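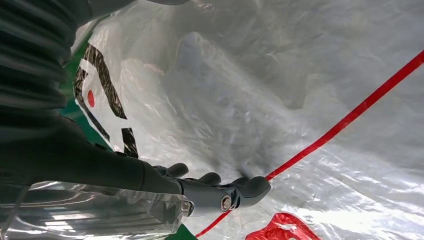 Section 2: Setting up the Prikano needle felting kit

Read the whole section first. Takes one evening with kids, less without.

You need: the foam pad, felting needles, wool from the bag, the paper template. Scissors not included.

1. Clear a table. Good light. Put the foam pad down flat side up.

2. Check the needles. There should be 2 in the tube, one coarse, one fine. Bent one? Don't use it. Write to us, part no. 1766.

CAUTION: Needles are very sharp and barbed. Grown-ups only, or kids 10 and up with somebody sitting right there.

3. Pull off a piece of the white wool as long as your hand. Pull, don't cut. Cut wool won't grab.

4. Roll it up tight into a ball. Tighter than you think.

5. Poke with the coarse needle, straight in, straight out. Never at an angle, thats how they snap. Keep turning the ball.

6. Keep going for 20 minutes. Should feel like a firm marshmallow when squeezed.

NOTE: Still squishy? More poking. Adding wool at this point just makes a bigger squishy ball.

7. Lay on the colored wool in thin wisps. Switch to the fine needle. Shallow pokes only.

8. Ears and feet: make separately using the template, leave the ends fluffy, poke the fluffy part into the body till it holds.

9. Eyes last. Tiny bits of black, rolled between fingers.

CAUTION: Finished animals are not for babies or pets. Small parts can come off.

Storing: needles back in the tube, cap on, every time. Wool in a closed bag, moths love it.

Refills: ask for Pevska wool, 56 gram bag. Other wool is ok if its not superwash, superwash wont felt.

Templates drawn by Vesna Petkov. Copy them for for home use all you like.

Rev. 2019-11-24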